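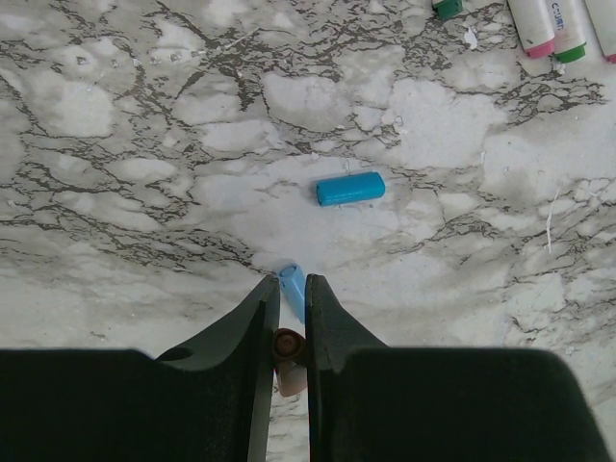

July 12, 2021

Textas everywhere again. Had the whole marble top covered by lunch, meant to do the one pencil case and ended up doing the lot. One little blue cylinder thing, matte, flat ends, no idea what it goes to. Didn't match any lid I tried. Kept it anyway, in the saucer with the odd bits.

Rang Sebastian re the order for October. He reckons Lovorico want $41 a box now plus freight, which is a joke. Told him try Verbeke first. He'll forget.

White ones are the good ones, colour on the tip so you can see what you've got. Scribbled each on the back of the Wunside envelope, dry ones in the bin. Took ages. Tea went cold, twice.
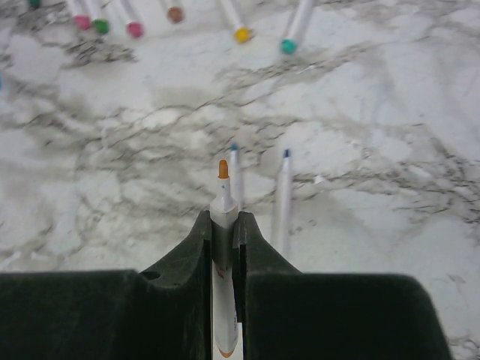 Orange with its cap off, two blues behind, more colours up the back.

Still to do: caps (where do they all GO), pencils, the glue drawer, ring Mum. Need a propper tin for the blues. Hand smells of felt pen. 103 emails and I havent opened one. Bed.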